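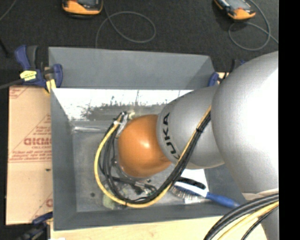 Lists > Gidey Farm Labor List > July > Back pay and housing, Brekance packing shed

From: Arne Kettler
To: Gidey Farm Labor List
Subject: Re: Back pay and housing, Brekance packing shed

Replying to the list because three people wrote to me separately with the same questions.

On the housing first. The families in the row behind the Brekance shed have not been put out. They got a letter saying the houses are needed for the new season's crew and that they should "make arrangements." The letter has no date to be out by and is signed only "Management." I took a copy to the legal clinic in Zidulley. The lawyer there read it and said it is not an eviction notice under the state rules, whatever the foreman has been telling people. A proper notice for workers who have lived on the property more than a year has to give 90 days and has to be served on each household by name. None of the households got that.

So please pass this along: stay put, keep paying whatever rent was being paid, and get a receipt. If the office won't take the money, buy a money order for the amount, write the month on it and hold on to it.

Now the pay. One of you wrote last week:

> My uncle was told he gets nothing for his years there because
> he was never on the books as permanent. He worked every season
> and most of the winters too, pruning and fixing crates. They
> laid him off with the rest and gave him his last check and a
> handshake. Is it true that seasonal people have no claim? He
> does not want trouble, he only wants to know. He also says they
> took money out for boots and gloves for years and he never
> signed anything for that.

There are two separate things in there.

Whether he is owed severance depends on what he was promised. The state doesn't make a farm pay severance just for long service. But Brekance handed out a booklet when they took over from the old owners, and page 11 says any worker with more than five years "continuous or recurring" gets a week's pay for each year on layoff. I have one of those booklets. It is the green one, stapled, English on one side and Spanish on the other. If anyone else kept theirs, don't give it back to the office. The clinic wants to see a second copy to be sure mine is the same as what everybody got.

"Recurring" is the word that helps your uncle. The company will likely say the booklet was replaced. They have not shown anyone what it was replaced with.

The deductions are a different claim, and a simpler one. An employer here can't take the cost of gloves and boots out of wages without a signed paper. The clinic can file for those amounts even for someone who has no severance claim at all. It only goes back so many years, so he shouldn't sit on it. He needs his check stubs. If he threw them out, he can ask the payroll service in writing and they have to send copies. Makimon did the payroll until the spring before last, and they still answer letters at the old address.

As for not wanting trouble, I understand that. He can give a statement to the clinic and decide later whether his name goes on anything. Of the people laid off, about 40 so far have talked to the lawyer, and only some of them have signed.

The labor office has opened a file. An inspector came out and spent a morning with the time sheets. She asked for the piece-rate records and was told they were in storage. She gave the company until the end of the month to find them. I don't know what happens after that and I'd be guessing if I said.

There will be a meeting at the Grange hall in Gidey at 4 p.m. on the day after the next clinic day. Bring stubs, the booklet, any letter about the houses, and any paper you were asked to sign when you got the last check. If you signed something and didn't get a copy, write down what you remember of it and who was in the room. There's a side door with a ramp, and the lot floods near the road, so park up by the hall.

I can pick up people from the shed road, but I need to know by the night before.

One correction to my last message: I said the water at the houses had been shut off. It was off for one afternoon for a broken valve and came back on. Sorry for the mix-up.

Arne Kettler

Recent messages in this list
Re: Ride share to the Zidulley clinic
Check stubs from Makimon, where to write
Heat breaks and shade, new posters
Re: Re: Piece rate on the late apples
Wanted: someone to translate at the Grange hall
School bus stop on the shed road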